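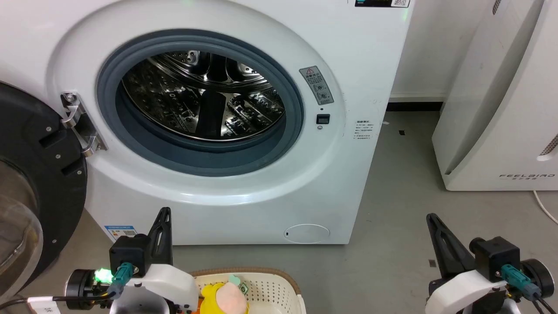

Hosoda wanted to know, after reading our last update, whether the person driving the arms is getting tired before the arms learn anything. Fair question! Short answer: yes, a bit, so we cut the sessions down.

Silludix > Projects > Laundry > Progress reports
2 min read

04/05/2018

Okay, so where are we. We now have 776 usable demos of the washer task, all done by remote control at the Sisivville site. I threw out every run where I bumped the door or squeezed the toy and then lost it (there were plenty, and I'm not proud of them). Sessions are down to 26 minutes, with a real break after each one, and my driving is a lot smoother for it.

The hard part is still the reach into the drum. Picking something soft out of the basket is pretty easy to show by hand, but once the gripper goes through the door opening I can't see much, and I slow way down. The Fotwood controllers help. I'd still like a finer wrist setting, and I've asked them for one.

Money: we're fine through June. We have eight people trained to drive now, up from six, and the new folks picked it up fast – faster than I did! Next up is closing the door with the left arm, which I've been putting off.

3 comments | 8 shares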